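Talenlow Workshop Open Day: Demonstration Area Safety Check
Date of visit: February 25, 2026
Checked by: Catrin Pritchard
Accompanied by: Fadi Moussa (demonstration lead), Eyvindur Vestergaard (building)
Area covered: demonstration room, entrance corridor, coat area, charging cupboard
Expected visitors: 300 over the day, admitted to the demonstration room in groups of no more than 27

Key: OK = acceptable as found. FIX = to be put right before doors open. NOTE = acceptable, comment to be read by staff on duty. N/A = does not apply.

Part 1. Access and exits

1.1 Main entrance clear to full door width. OK

1.2 Second exit unlocked and opens from inside without a key. OK
Comment: Door sticks at the bottom. Eyvindur planed it last week and it still needs a firm push. Staff on that side should know this.

1.3 Exit signs lit. OK

1.4 Route from demonstration room to second exit clear. FIX
Comment: Two stacks of chairs and a roll of carpet in the corridor. Chairs to go to the upstairs store. The carpet belongs to Vigfúsdóttir, who have the unit next door, and they have been asked to collect it.
Follow-up: Chairs moved during the visit. Carpet still there when I left.

1.5 Step-free route available. OK
Comment: Ramp at the side door. The sign pointing to it faces the parking lot exit, so people arriving will miss it. Turn the sign.

1.6 Floor surfaces dry and even. NOTE
Comment: The mat inside the main door curls at one corner. Tape it down or take it up.

Part 2. Visitor line and crowd control

2.1 Barrier between visitors and demonstration table. FIX
Comment: Belt barrier is in place along the front only. The left end is open and a child could walk straight round to the side of the table. Add one more post and belt at that end.

2.2 Barrier distance greater than full reach of the arms. OK
Comment: Fadi extended each arm toward the barrier under power at low speed while I stood at the line. Neither reached it. The floor tape marking the post positions should stay down all day so the posts go back in the right place if they get bumped.

2.3 Group size controlled at the door. OK
Comment: Frida Blöndal has the door and a hand counter. Next group waits in the corridor until the last one is out.

2.4 Small children can see without leaning on the belt. NOTE
Comment: They can't see much from behind adults. Suggest asking adults to let children stand in front. Do not put out step stools.

2.5 Notice about flashing lights and noise. N/A
Comment: The arms are quiet and there are no strobes.

Part 3. Demonstration table and robot arms

The demonstration is the clothes handling task, run on the two-arm table with a pair of jeans in a clear plastic bin. I watched it from the operator's side, with Fadi at the controls and Vilhjálmur Nørgaard at the stop button.
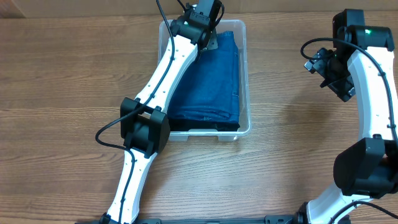
Item 3.4, left gripper at the jeans, right arm held to the side.

3.1 Arms fixed securely to rail. OK
Comment: Pushed and pulled each base by hand with power off. No movement.

3.2 Rail fixed securely to table. OK
Comment: Clamps checked with power off. Fadi will check them again at midday and initial the sheet.

3.3 Table stable. NOTE
Comment: It rocks very slightly if you lean on the back corner. Folded card under the leg is not acceptable as a fix. Eyvindur will adjust the foot.
Follow-up: Foot adjusted. No rocking.

3.4 Arm not in use stays clear of the one working. OK
Comment: The right gripper was up over open table, well away from the bin, with the left one at the jeans. Operators should keep to this starting arrangement for every group.

3.5 Cables have enough slack and cannot catch. NOTE
Comment: The cable on the left arm loops out to the side by the elbow. I asked for this arm to be moved through its range with the loop in view and it did not snag. Keep that patch of table free of anything the loop could hook on, including pens, tape rolls and coffee cups. Same goes for the cable on the right arm.

3.6 Pinch points explained to staff. OK
Comment: Elbows and grippers are the places to watch. All staff on the table have had this talk from Fadi. Anyone who joins late gets the talk before going behind the barrier.

3.7 Items being handled are soft and light. OK
Comment: Jeans only. Pockets to be checked for coins and keys before the first run.

3.8 Bin free of cracks and sharp edges. OK
Comment: A spare bin is under the front desk. If the one in use cracks, swap it and do not tape it.

3.9 Stop button within reach of a second person. OK
Comment: Tested 2 times, once with the arms still and once during a reach. Both arms stopped each time. The arms can sag when power is cut, so nobody should have a hand under them when the button is pressed. Vilhjálmur has this job until lunch, then Frida swaps with him.

3.10 Visitors do not touch or operate the arms. FIX
Comment: The draft program says "come and have a go." This has to come out. The risk assessment covers a staffed demonstration only. If visitors want to handle something, there is a powered-off gripper on the display table by the window and that is fine.

3.11 Item dropped outside the bin. NOTE
Comment: Procedure agreed as follows. Operator says "stop." Second person presses the button. Operator picks the item up, puts it back in the bin and steps away. Second person releases the button. Do not reach in while the arms are live, even for a sock.

3.12 Restart after a stop. OK
Comment: Needs a deliberate action at the laptop. Releasing the button alone did not start the arms moving.

Part 4. Electrical

4.1 Power leads in good condition. OK

4.2 Leads crossing walkways covered. FIX
Comment: The lead from the wall to the display screen runs bare across the gap behind the barrier. Staff use this gap all day. Rubber cover needed.

4.3 No power strips plugged into other power strips. FIX
Comment: One found under the laptop desk. Move the screen to the other wall outlet.
Follow-up: Done while I was in the room.

4.4 Main switch for the table labeled and reachable. OK
Comment: The label is handwritten and fading. Print a new one.

4.5 Batteries charged away from public areas. OK
Comment: The Jevow cart batteries are in the charging cupboard with the door shut. The cart itself is not being shown this year.

Part 5. Fire, first aid and emergencies

5.1 Extinguisher suitable for electrical fire near table. OK
Comment: In date, on its hook. Do not hang coats over it.

5.2 First aid kit stocked. NOTE
Comment: Low on small adhesive bandages. Otherwise complete.

5.3 Named first aider on duty all day. OK
Comment: Catrin Pritchard in the morning, Eyvindur Vestergaard in the afternoon.

5.4 Assembly point known to staff. NOTE
Comment: Two people gave me the old one by the loading dock. It is now the grass strip on the Preludport side of the building. Frida to repeat this at the morning briefing.

5.5 Insurance certificate for public event on display. FIX
Comment: Last year's certificate is on the board. The new one has been issued and needs printing.

Part 6. Staff and briefing

6.1 Long hair tied back and lanyards off for anyone working at the table. FIX
Comment: Lanyards were being worn at the table. Use clip badges. Frida has a box of them.

6.2 At least two staff at the table whenever the arms are powered. OK
Comment: Power off for lunch. No exceptions for a private showing to sponsors or family.

6.3 Printed handouts. NOTE
Comment: 2,000 leaflets have been delivered and the boxes are by the coat area. They are heavy and stacked too high. Bring the stack down to waist height, and carry a few bundles at a time to the front desk.

Outstanding before doors open

1.4 Carpet roll out of corridor. Eyvindur
2.1 Extra post and belt at left end. Fadi
3.10 Wording removed from program. Frida
4.2 Rubber cover on screen lead. Fadi
5.5 New certificate on board. Catrin
6.1 Clip badges handed out. Frida

The room may be used for the open day once these are signed off. Sheet to be kept at the front desk, with a copy to Vilhjálmur. Any change to the table layout or the task means Part 3 is done again.

Signed: C. Pritchard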